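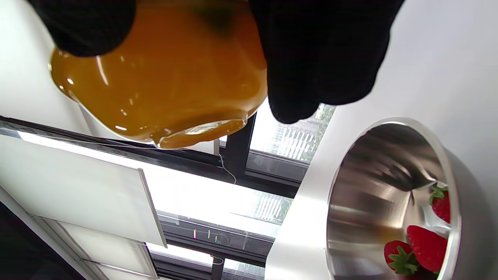 4.2 How much is "enough"? Words for amount in family recipes

We come now to the part of the study that gave us the most pleasure, and also the most trouble. When we sat down with the recipe cards that 28 households in Clemia and Votora had so kindly lent us, we expected to find cups and spoons on nearly every line. The cups and spoons were there, of course, but so was a whole other way of talking about amount: "enough milk," "a good pour of honey," "butter, don't be shy." We had planned to set these lines aside as missing data. After a few long evenings with the cards we changed our minds, and we are glad we did.

Of the 200 cards in the set, we read each one twice, first for the words themselves and then for where they stood on the card. Bastian Brandes did the second reading without seeing our notes from the first, and where his reading and ours came apart we talked the line over until we could settle on a label. Some of those talks went on far longer than a line about raisins would seem to deserve (one of them ran through lunch and well into the afternoon).

The open phrases tend to gather around foods that are poured or spooned from a jar. Honey is the clearest case. Flour is nearly always measured, even on cards where everything else is left to the cook, while honey is given as a "ribbon," a "thread," or simply "until it looks right." The writers we spoke with did not think of these as vague. One woman in Votora told us that a ribbon of honey was a perfectly exact amount, and she seemed a little surprised that we had to ask.

A second kind of phrase measures by the dish. Cards in the Janssen box, which came to us as a single family's collection, often say "fill the small bowl" or "to the shoulder of the bowl," and the amount then depends on a vessel that the reader is supposed to know already.
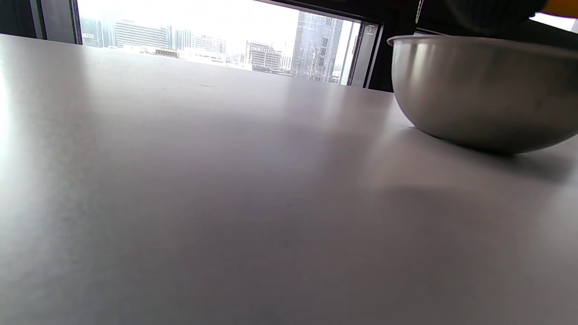 Figure 2. A stainless steel bowl on a light-colored tabletop.

Phrases of this second kind travel poorly. When a card was copied for a cousin or a new neighbor, the bowl was often turned into cups, and in 4 of the copied cards the old wording was kept beside the new one, as if the writer couldn't quite bear to let it go. We found this rather touching, and it also helped us a good deal, as it gave us the same recipe in both ways of speaking on one piece of card.

Fruit sits somewhere between the two. Strawberries may be counted, heaped, or given by the bowl, and the choice seems to follow the use: a count when they go on top, a bowlful when they are to be crushed with sugar. The Wakik cards, which are mostly for jams and puddings, lean heavily toward the bowlful.

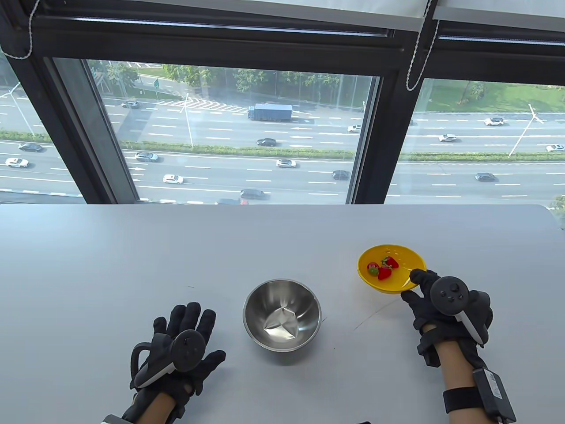 4.3 Words for time

Time is treated more strictly than amount on most of the cards, though here too the writers leave room for the cook. "Until golden" and "until it smells done" often appear beside a number of minutes, and the number usually comes second. We labeled both parts of such lines and kept them together, so that a reader of our tables can see which one the writer put first.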